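**March, 14:20 - Trultov planner, kitchen scenes**

Work continued today on the contact handling in the Trultov motion planner. The objective is to have the arm approach built-in appliances without the collision checker rejecting every goal pose that lies close to a cabinet face.

Changes made before the afternoon runs:

- Clearance margin for fixed cabinetry reduced from 11 mm to 7 mm. The margin for loose objects on the counter is unchanged.
- Gripper collision mesh replaced with the simplified hull prepared by Lieselotte Rieger.
- Replanning limit set to 2 attempts per goal.

The batch consisted of 295 seeds in the dark kitchen layout, all with the microwave as the target appliance. Logs are stored under Floduslow, in the same folder as the February baseline.

Most rejected plans failed at the final approach segment, when the wrist comes in low and the hull meets the panel before the fingers are aligned with the handle. The checker reports this as a valid terminal state if the penetration depth is zero - a matter to be raised with the maintainers of the Devirik interface. Until that is resolved, terminal contact with any body other than the handle is to be recorded as a failure in the summary table.

Open item: confirm that the handle frame exported from the asset file matches the one used by the planner. The render from the current layout is filed with this entry. 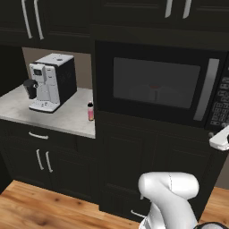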